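Wall Color and Perceived Comfort in Shared Study Rooms

Student project report, Interior Environments module
Gudley College, Department of Design Studies

Summary

This report presents the findings of a one-semester project on the use of color in shared study rooms. The project team reviewed earlier writing on the subject, carried out a survey of students at Gudley College, and prepared a set of recommendations for the planned repainting of the Wegener Building. The survey was sent to 500 students, of whom 72 returned a complete form. The results suggest that students prefer cool colors of medium strength on the main walls of a study room, and that very dark walls are accepted when they are used on one side only.

1. Background

The study rooms in the Wegener Building were last painted in a single shade of off-white. The rooms are used by students from every department, and demand is highest in the weeks before examinations. In the most recent college feedback exercise, students described the rooms as "plain," "tiring" and "like a waiting area." The building office has set aside a paint budget of 2,000 dollars for the coming year and agreed to consider proposals from students in the module.

Earlier writing on color in interiors is large in volume but uneven in quality. Many popular guides state that blue is calming and red is stimulating, with little support. The studies reviewed for this project were more careful. Several found that the lightness and strength of a color had a greater effect on comfort than the hue itself. Others noted that personal taste, culture and the purpose of the room all play a part.

2. Two-tone walls

A common approach in smaller rooms is to use two shades of the same color on walls that meet at a corner. The lighter shade is normally given to the wall that users face for longer periods. The darker shade is placed on the adjoining wall, where it can give a sense of depth without reducing the brightness of the whole room. Teal is a frequent choice for this treatment and holds its character in both light and deep versions. 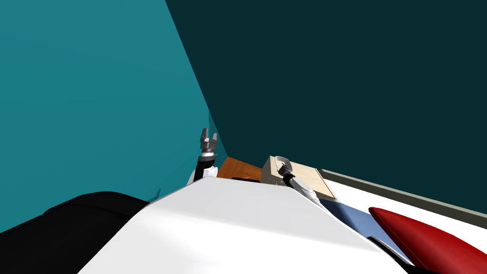
3. Method

The survey was prepared in March and remained open for two weeks. It was made up of three parts. The first asked how often the respondent used the study rooms and for what kind of work. The second presented painted sample boards in eight colors, displayed in the entrance hall of the Wegener Building, and asked the respondent to rate each one for comfort, focus and general appeal. The third invited written comments.

The boards were painted with standard interior emulsion from the Dindanell range in a matte finish. They were placed on a north-facing wall to limit changes in daylight, and respondents were asked to view them between 10 a.m. and 3 p.m. Answers were entered in Stulivix, the survey tool licensed by the college, and exported to a spreadsheet for review.

4. Results

Teal and soft green received the highest ratings for comfort. Off-white was rated well for focus but poorly for appeal, a result that agrees with the comments in the earlier feedback exercise. Bright yellow divided opinion – it was placed first by a small group and last by a larger one. Deep red was rated lowest in all three areas.

Written comments showed that many students were concerned with glare. Several reported that white walls close to a window were uncomfortable in the afternoon. Others asked that any dark color be kept away from the corners where lamps are already weak. A few respondents said that color mattered less to them than noise, seating or the number of power outlets.

5. Light and shadow

Paint cannot be judged apart from lighting. A bright wall makes shadows easy to notice, and even a small patch of shade may stand out against a smooth, strongly colored surface. On a deep wall the same shadow is much less apparent. For this reason the team recommends that lamps be positioned before the final shade is chosen, and that a test area be viewed both in the morning and after dark.

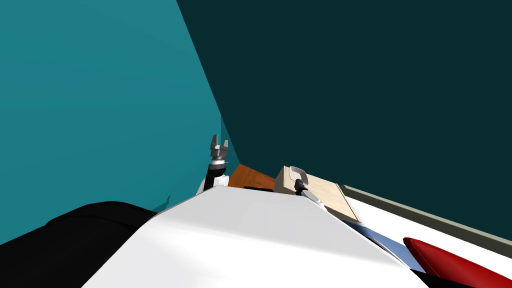
6. Recommendations

The two larger study rooms should be painted in light teal on the long walls, with deep teal on one short wall. The smaller rooms should be painted in soft green throughout. Ceilings should remain white. The estimated cost of paint for the larger rooms is nearly 1,000 dollars, leaving the remainder of the budget for the smaller rooms and for primer.

7. Limitations

The response rate was low, and students who dislike the present rooms may have been more likely to take part. Sample boards are also much smaller than a finished wall, and a color often appears stronger when it covers a large area. The team suggests that a short follow-up survey be held in the term after the work is completed, using the same questions and the same rating scale.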